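April 16, 2019

What I learned from moving blocks between boxes

It is a long time since I wrote here. The reason is simple, I have been busy with the second round of the placing study, and in the evenings I did not want to look at a keyboard. Now the first results are on my screen and I would like to write them down before I start to believe they are better than they are.

For those who did not read my earlier posts: I work on how a robot can learn when to let go. Many people study grasping, and they do it very well. Releasing gets less attention. But if you watch a learned policy for a whole afternoon, you see that many of the failures come at the end. The object is in the hand, the hand is over the right place, and then the fingers open a little too high, or a little too early, and the block jumps out again or lands on an edge.

My idea, which I have discussed too many times with Frøydis Lie at lunch, is that the policy should learn the release from its own small group of examples, separate from the rest of the motion. In a normal demonstration the release takes only a few time steps. The reaching and the carrying take all the others. So the network sees very much carrying and very little letting go, and it becomes good at the thing it sees.
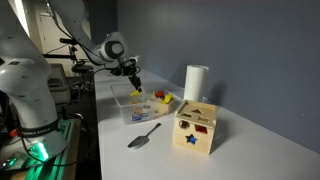

We collected 631 demonstrations by teleoperation. Tyra Kristiansen did more than half of them and she is much smoother than I am. When I plot her trajectories beside mine I feel a bit ashamed, because mine have small corners everywhere. We kept both kinds. I was afraid that my corners would spoil the training, but Marit Sjöberg told me to leave them in and check afterwards, and the difference between training with them and without them was too small to say anything about.

From each demonstration we cut out a short window before and after the fingers open. These windows make a second data set, and during training we draw from it more often than its real share. The method is not more complicated than this. In the code it is called Isex, a name which came from a typing mistake in a folder and which I could not get rid of later. The baseline is the same network with the same number of training steps, only without the extra drawing.

Two details took me a long time. The first is how long the window should be. If it is too short, the network learns to open the fingers but does not know when. If it is too long, you are back at the carrying problem. I tried 13 lengths, and I must admit that the curve is flatter than I hoped. The second detail is the wrist camera. Near the release, the held object covers much of what the camera would need to see, and the two fingers take their part too. The fixed camera sees the height better but it loses small objects behind the walls of a box. In the end we use both, and we hide one of them at random in training, so that the policy does not lean on only one. 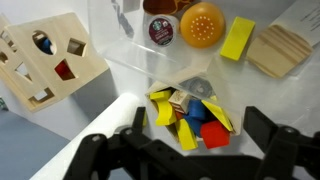 Now the numbers. I evaluated each policy on 40 placements, with the starting positions written on a sheet before I began, so I could not choose the easy ones. The policy with extra release windows was better than the baseline when the target was a container with walls. On targets with a narrow opening I see no difference that I would defend. I think there the error comes before the release, in the turning of the wrist, and my method does nothing for that. Njoroge Mushi said this already in February and I did not want to hear it.

I do not put the percentages here yet. Wenche Öberg will repeat the evaluation with her own sheet of starting positions, and I would like to see first if her result points in the same direction as mine. Forty is a small number, and I was the person who decided what counts as a good placement. For example, a block which leans on the wall of the container, is this a success? I said yes if it stayed there after the arm moved away. She may say no, and then some of my gain will disappear.

A reader asked in the comments last time if one could simply lower the hand more before opening. Yes, and for one block in an empty box a fixed rule works fine. In a box which is already half full, the right height depends on what lies under the object, and a fixed rule pushes the new block into the old ones. We had the force limit stop the arm several times that way when we tested it.

Next I want to try the windows at the grasp also, to see if the same trick helps there or if it only moves the problem to another place. I also have to clean the code, because two people have asked for it and at the moment it only runs on my machine. If you have worked with uneven sampling of demonstrations, please write to me, especially if it did not work for you.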